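Can a machine do the fiddly jobs yet? (bench work, washing up, anything)

Workshop Chat > General
Page 1 of 1

mardybench
Right, this follows on from the row in the dishwasher thread, which got locked before I could answer anyone. Someone in there said we'd all have a machine emptying the dishwasher and folding the towels by next March and I said I'd eat my apron. I stand by it. But I fix and refurb servers for a living and I've been softening a bit on the shop-floor side of things, so I thought I'd start a fresh one.

My question is a simple one. Has anybody seen a machine do a job you'd normally trust to a careful person, in a place that wasn't built round the machine? I don't mean welding car doors, I know about car doors. I mean the sort of thing where you hold your breath a bit. Fitting a processor is the one I always come back to, seeing as I've done more of them than I care to remember and I still go quiet when I do it.

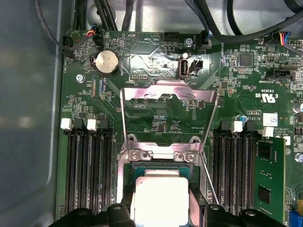

CPU going in: load plate up, chip held just over the socket. One stick of memory in the right-hand bank, rest to follow.

What gets me about that job is how little of it is strength. You line up your corner mark, you lower it flat, you let go. If you drop it from even a small height, or drag it, you can bend pins in the socket and then you're sat there with a magnifier and a needle saying things your mother wouldn't like. So can a gripper do the letting go? I think that's where it'll stand or fall. Picking things up has been sorted for years.

Trillarton_Tom
Nice tidy way to start an argument! I'm on the yes side, with conditions.

I do two days a week at a place that packs spares, and we've had an arm on the small parts line for 7 months. It's a Skatis, not one of the dear ones. It takes bagged bits out of a tote and puts them in the right carton. When it started it was hopeless with anything shiny, and now I'd say it's as good as the lad who had the job before (he's moved to dispatch and much happier, before anyone starts). It's slower than he was. It doesn't stop for a brew though.

On your processor, look at how much metal is sat round that socket. All polished. Anything that relies on a camera is going to have a rotten time with that if the light's wrong. I'd want to see it done with the lamp moved before I believed in it.

mardybench
Fair point on the shine. The load plate's like a mirror when it's stood up, I've dazzled myself with one more than once. And you've got the lever wires either side, which are thin enough that I lose sight of them myself when I've got the wrong glasses on.

gwenfromnumber9
I'm only here from the dishwasher thread so forgive me if I lower the tone. I don't care about processors. I want to know about my kitchen.

We had one of those little floor robots and it was lovely for the first month, then it ate a sock, then a phone lead, then it got itself under the dresser and sat there beeping at three in the morning. I was tidying up FOR it. I'd go round lifting everything off the floor so that it could do the floor, and by that time I could have done the floor. My sister swears by hers but she's got no carpets and no children.

So no, machines can't do household chores yet, in my view, and I'd love to be wrong. If one ever puts the duvet cover on by itself I'll buy it on the spot.

oldsolderhand
Gwen's got more sense than the rest of you. It's the same thing on a bench, just with dearer socks.

Mardy, you've picked the bit of the job that looks hard and is easy. Chip's flat, socket's flat, everything's made to a drawing. Square thing goes in square hole. Now give your machine the fan leads. There's a black one on the board marked FAN_HDD1, another on FAN_SYS2, a little plug with coloured wires, and a lot of cable hanging about at the top end of that chassis. Every one of those lies differently each time you open a lid. Cable never sits where you left it. I've watched a demo where they'd taken every loose wire out of the case first and then told us how clever it was!

I was in the trade before half of you were born and the last job they'll take off us is poking a stiff connector into a corner by feel.

Trillarton_Tom
Can't argue with cables. Ours won't touch anything with a tail on it. We've got a whole shelf of stuff marked "people only" and it's all leads and hoses.

But I don't agree the chip is easy. Flat on flat sounds easy until you're a hair out. A person feels it sit. You get that tiny drop and you know. How's the machine know?

kettle_and_co
Some of them have a force sensor at the wrist, so they can tell when they've touched down. I did a short course on it with Wilson Cuadros, who trains people on these for a living, and his line was that you should never ask the arm to be exact, you should let it be a bit floppy and find its own way in. We spent a whole afternoon getting a peg in a hole. I've never been so pleased with a peg.

He also made us write down every failure. Out of 500 goes at the peg my group had 427 good ones, and we thought we'd done brilliantly, and he asked which of us would be happy to buy a motherboard off a bench with those numbers. Silence! So that's where I am with it. It can do it, and "it can do it" isn't enough when the part costs what it costs.

mardybench
Now that's useful. 427 from 500 would get me sacked by lunchtime. Though to be fair to your peg, I bet it got better.

kettle_and_co
It did, we went home though. Course was over.

oldsolderhand
And how long did it take to set up for one peg? Be truthful.

kettle_and_co
Most of the morning. I know, I know.

oldsolderhand
I'll have twenty boards done and be on my second sandwich.

pennywhistle77
Bit late in the day for me but I'll chuck in the care home side. I do laundry and meals at a home and we had people in from a firm called Tolar wanting to show us a trolley that brings the clean linen up. Drives itself, uses the lift, says excuse me. The residents adore it, one of them salutes it. But it doesn't load itself and it doesn't unload itself, so what it's taken off me is the walk, and I liked the walk. I'd have swapped it in a heartbeat for something that could turn a fitted sheet the right way out.

I think people who build these go for the bit that's easiest to build and then call that the chore. The chore is all the bits at either end.

gwenfromnumber9
YES. All the bits at either end. I'm having that on a mug.

mardybench
That's a good way of putting it, Penny, and it goes for my job too. Seating the chip is a few seconds. Before that you've got the lid off, cables out of the way, lever over, plate up, old paste off if it's a swap. After it there's plate down, lever back, paste, heatsink, screws in the right order, and then the memory, and on a board like that one you've got a bank of slots each side to fill. The few seconds in the middle are what you'd put in a brochure.

Still, I'd take help with the few seconds on a bad day. My hands aren't what they were.

Trillarton_Tom
Memory's the one I'd give it next, as it happens. Straight down, good firm push, latch clicks. It's repetitive, it hurts your thumbs and there's a lot of it.

oldsolderhand
And when it's half in and you push anyway?

Trillarton_Tom
Then you've done what every apprentice I ever had did in his first week, and we didn't send them back to the shop!

fitz_og
Been reading along. I buy for Ó Gríofa, we do refurbished kit, so I've had the sales visits. We got a price for a single bench cell and I won't say what it was, but we worked it out against what we shift. Last year that was 1,166 machines through the door and every batch different. Different chassis, different sockets, half of them with a bit of foil or tape stuck somewhere by the previous owner that you need to peel back and think about. The rep wanted to know if we could standardise. On second-hand servers!

If you build the same board all day, every day, get the arm in. If you do what Mardy does, I'd wait. I'm not against it at all, I'd just wait.

mardybench
That's pretty much where I've got to as well. I'd have said flat no a couple of years back and now I'd say yes to the chip, maybe to the memory, no to the wires and no to Gwen's duvet.

Anyone know if the force sensor things can be added to an older arm, or do you have to buy the lot together? Kettle?

kettle_and_co
You can add one to some of them. Depends on the wrist and whether the controller will talk to it. PM me the model and I'll dig my notes out, they're in a box with the Christmas lights.

gwenfromnumber9
Can it untangle Christmas lights?

oldsolderhand
No.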